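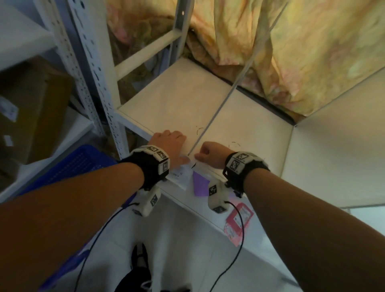 ¿Qué efecto tiene la advertencia policial previa sobre el desarrollo de una concentración no comunicada? En los casos analizados, la advertencia desplaza el punto de reunión y retrasa la hora de inicio, pero no reduce de forma apreciable el número de convocatorias que llegan a celebrarse.

4.2. Advertencia previa y despliegue preventivo

El corpus comprende 115 convocatorias registradas en los municipios de Huaranga y Delau. Se excluyeron las concentraciones de carácter deportivo o religioso y aquellas para las que no se conservaba el texto de la convocatoria. En 80 casos la autoridad policial difundió un comunicado antes de la hora anunciada; los restantes forman el grupo de comparación. La codificación siguió el esquema de Wongsuwan, con una modificación: los comunicados emitidos por la autoridad municipal y reproducidos después por la policía se computaron como policiales solo cuando el segundo texto añadía una prohibición expresa.

Se distinguen dos formas de despliegue. En el despliegue perimetral, los agentes ocupan las vías de acceso y dejan libre el lugar de la convocatoria. En el despliegue de ocupación, la fuerza se sitúa en el propio lugar antes de la llegada de los asistentes. La segunda forma predomina en Delau, cuya plaza central tiene un único acceso rodado. En Huaranga el trazado de las calles favorece la primera.

El desplazamiento del punto de reunión se midió sobre el plano municipal, desde el lugar anunciado hasta el primer lugar en que la prensa local sitúa a los asistentes. Cuando las fuentes discrepaban se adoptó la distancia menor. El retraso alcanzó hasta 25 minutos en los casos con despliegue perimetral. Para el despliegue de ocupación no se ofrece una cifra equivalente: en nueve casos la hora de inicio no pudo establecerse con dos fuentes independientes.

Figura 4. Papel blanco sobre una balda blanca.

Deben señalarse dos limitaciones. La cobertura periodística es más densa en Huaranga, lo que puede sobrestimar la precisión de las horas registradas en ese municipio. Por otra parte, el archivo Wulley conserva los comunicados en su versión final y no permite reconstruir rectificaciones intermedias. El contraste con la serie de Cletbridge, elaborada con criterios de inclusión más amplios, se aborda en el apartado 4.3. La última consulta del archivo se realizó el 19/07/2026.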